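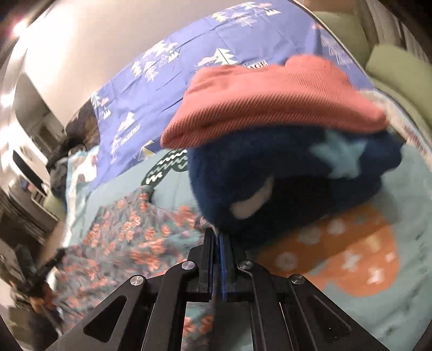
The Jisside Library Service closed its last branch in August and sent each registered borrower a reader. The device weighed 225 grams. It came with a charging lead, a card of instructions and a loan limit of 20 titles.

I had been a cataloguer at the Falterard branch for 11 years and was kept on to work from home. My job was to compare the electronic editions with the printed ones before the printed ones were pulped. I was given a login, a spreadsheet and a stack of crates in the hall. The procedure was as follows. Open the file. Open the book. Check the title page, the contents, the first and last page of each chapter and any plates. Record a pass or a fault. Put the book in the outgoing crate.

Most faults were small. Hyphens had been carried over from line ends, so that characters went to the win-dow and looked out. Footnotes had lost their numbers. One cookery book had every fraction replaced by a question mark. In the comics, the double-page spreads had been split down the middle, and a sea battle ended on the left with all the guns firing and began on the right with a man asking for tea. I logged each of these under the correct code and the supplier, Marciniak Digital, sent back corrected files within a day or two.

The fault in the Durer was of a type I had no code for.

Durer was a run of detective stories in cheap paperback, 15 volumes, named after the inspector. The author was given as a pair of initials. The books had been borrowed steadily for decades and never reviewed by anyone. Volume four concerned a poisoning at a sugar works. In the printed copy the poisoner was the night foreman. In the file it was the foreman's sister.

I checked the edition statement. The two matched. I checked the text from the first page and found no difference until chapter nine, where the inspector, in print, walks past a row of coats on hooks. In the file he stops and puts his hand into a pocket. From that point the two texts separated. The file was the longer by a chapter. It was also the better book. The foreman had never had much of a motive.

I logged it as "other" and attached both endings. Marciniak replied that the file had been made by scanning a printed copy and that the software could not add text. They asked which branch my copy had come from. I gave the shelf mark. They said theirs had the same one.

The service had owned one copy of volume four. I looked it up in the old card index, which I had also been asked to dispose of and had not. One copy, bought new, rebound once.

I downloaded the file again. The sister was still guilty. I then did something outside the procedure and downloaded it on the reader that had been sent to my own address as a borrower. In that one the inspector stopped at the coats, put his hand into a pocket, and found nothing. He apologised to the coat. The case was never solved. The last chapter was set four years later, at the seaside, and he was still turning it over.

Over the next fortnight I worked through the rest of the series on both devices. Volumes one to three passed. Volumes five to 15 passed in the text but referred back, now and then, to the sugar works. The printed copies said "the foreman". The work device said "the sister". My own said "that business at the sugar works", and in volume 11 the inspector declined a posting near the place and gave no explanation.

I asked a former colleague to borrow volume four on her reader and tell me who did it. She rang back at half past ten at night, having read the whole thing in one go. She said it was the doctor, obviously, and what had I thought?

There was no doctor in either of mine.

The crate was due for collection in the morning. I had a pass or a fault to enter against volume four and the cell would not accept anything else. I reread the procedure. It required me to establish that the file was a true copy of the book. It did not say which reader's file. I thought about the number of registered borrowers and the number of coats in that corridor, which is never given.

I entered a pass. The van came at 7.40 and the driver signed for one crate of paperbacks, quantity as listed. The list was short by one. I had put the printed volume four in the hall cupboard with the card index, spine inwards, and when I took it out again at lunchtime to check the page, he was standing in front of the coats and had not yet decided.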